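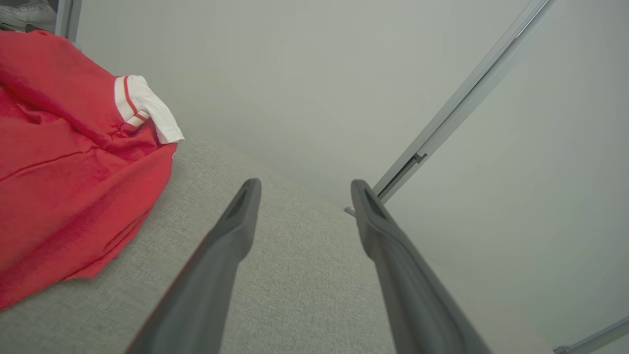 *Wrist view, red shirt on the gray fabric, fingers open.*

**Thread: Second gripper or new fingers? Budget closes in June**

**hkoskela** -- 7 February 2022

Hello all. We are a small laundry and textile sorting company and we are planning the equipment money for this year. The picture on top is the work: pick up one garment that lies crumpled on a soft surface, and move it. The shirt has a white trim with red stripes, and it is a different thickness than the knit, so I am not sure one type of fingertip is good for everything.

I have two offers on my table.

1. Pludach: a complete second gripper, 1469 euros, spare fingers not included.
2. Trodmont: only new fingertips for the gripper we have, 103 euros per pair. They recommend to change them after 300 hours.

My boss, Mr. Honkanen, wants one number from me and not a discussion. What would you put in the plan?

Helmi

---

**riihimaki_p**

Buy the fingertips first. You don't know yet if the gripper is your problem. We bought a second gripper too early at my old job and it stayed in the box until the warranty was over.

---

**EskoK**

I disagree with Paavo. If you have only one gripper and it breaks, the work stops. How long is the delivery time from Pludach? For us it was 20 working days, and this was for a part they said was in stock. Count what those days cost you and then compare with 1469.

---

**riihimaki_p**

> If you have only one gripper and it breaks, the work stops.

Yes, but Helmi did not write that it breaks. She asks about grip on different fabrics. A second gripper of the same kind has the same grip.

---

**hkoskela**

It has not broken so far. Esko, thank you, I did not ask for the delivery time and I will write to them today.

I forgot to say that the gray fingers have a small slot near the tip. Trodmont says their tips have no slot. Is this important for cloth?

---

**jarmo.m**

Depends on the cloth. With thin cotton an edge can go into a slot like that and then it doesn't release nicely. With thick knit I have never seen it. Ask for one test pair before you order more. Pitkänen (the reseller) gave us a test pair without cost, only we paid the postage.

Also put the installation in the budget. New tips mean new closing force settings, and somebody must sit with it for a day or two. People always forget this line -- I forgot it two years in a row.

---

**EskoK**

Agree about the test pair. I still say a spare gripper should be in the plan, maybe for the second half of the year. Write it as a separate line, so the boss can cut it without touching the rest.

---

**riihimaki_p**

With this I can live.

Has anybody here used the Nuklow service contract? They cover grippers of other makers, but I find the text about wearing parts very unclear.

---

**jarmo.m**

We had it for one year. Fingertips were not covered, and we did not renew. Read the page about exclusions before you sign anything.

---

**hkoskela**

Thank you everybody. My draft is now like this:

- one test pair from Pitkänen, postage only
- three pairs of fingertips, 309 euros
- two days of my own time for the settings
- spare gripper, 1469 euros, as a separate line for after June

No service contract. I will write here what Mr. Honkanen crosses out.

---

**EskoK**

Ask Pludach if the price is still valid after June. Ours was not.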